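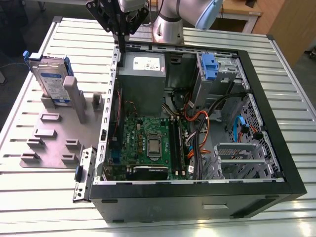
Photo: Bultow site services, teardown cell, line 2

Robot Teardown Cell - Walk-round Checklist, with comments
Site: Bultow refurb hall
Done: 7/31/20
Next one due: November
Marks: OK / FIX / ASK

1. WORKTABLE AND FLOOR

1.1 Tower flat on its side, side panel off before the arm is enabled - OK
1.2 Slats clear of screws and clips - OK. Brush is kept on the Hotura cart now, put it back please
1.3 Cables off the floor behind the table - FIX. Thin one lying on the floor past the table edge. Clip it up or reroute
1.4 Brackets sticking out past the case edge - ASK. Hinged one at the slot end pokes out over the table. Sleeve catcher. Fold in before start? Night crew does, day crew doesnt

2. FIXTURE PLATE

2.1 Plate bolted, no rocking - OK
2.2 Drive stands straight in rear slot, carrier tab reachable - OK
2.3 Printed pegs and sockets, cracks or worn corners - OK by hand check. Spare plate still on order from Flendel
2.4 Labels for the sockets - FIX. Regulars know what goes where, new people guess. Need a card at the table

3. ARM AND GRIPPER

3.1 E-stop reachable from both sides - OK left, FIX right. Parts bins in the way again
3.2 Gripper fingers, play and loose fasteners - OK
3.3 Arm parked before hands go in the case - ASK. See comments
3.4 Speed in shared mode matches the posted sheet - OK. Sheet is faded, reprint

4. PEOPLE

4.1 Everyone on shift signed off for the cell - FIX. 3 sign-offs missing, all from the transfer group
4.2 Gloves - OK. Cut level same as the hand benches, case edges are just as sharp with a robot there
4.3 Power cord out, wait time kept before anyone touches the supply - OK
4.4 Rotation, 2 hours max at the cell - FIX. Log shows 11 overruns since last check

COMMENTS FROM THE CREW

Wrists are better. Pulling drives all day was the worst job in the hall, most agree on that.

Necks are not better. You stand and watch and lean in to see if the gripper has the part. Ask for a stool and a lower screen. Asked last time too.

Pace. On the hand benches you stopped when you needed to. Here you feel the arm waiting on you. Supervisors say no target is set for the cell, then put that in writing at the table.

3.3 - people reach in to move a cable bundle while the arm is over the case. Cause is plain, parking takes 20 seconds and restart means walking round to the panel. Nygård tech to quote a pause button on the operator side. Untill then: park it, every time.

Talk. Used to be two to a bench. One to a cell now and the radio. Rotation would help here as well, see 4.4.

ACTIONS
- Floor cable: maintenance, this week
- Bins away from right e-stop: done during walk-round, tape the floor so they stay out
- Socket card: cell crew to draft, they know it best
- Sign-offs: no cell work for the transfer group before these are in
- Stool and screen: site office, answer either way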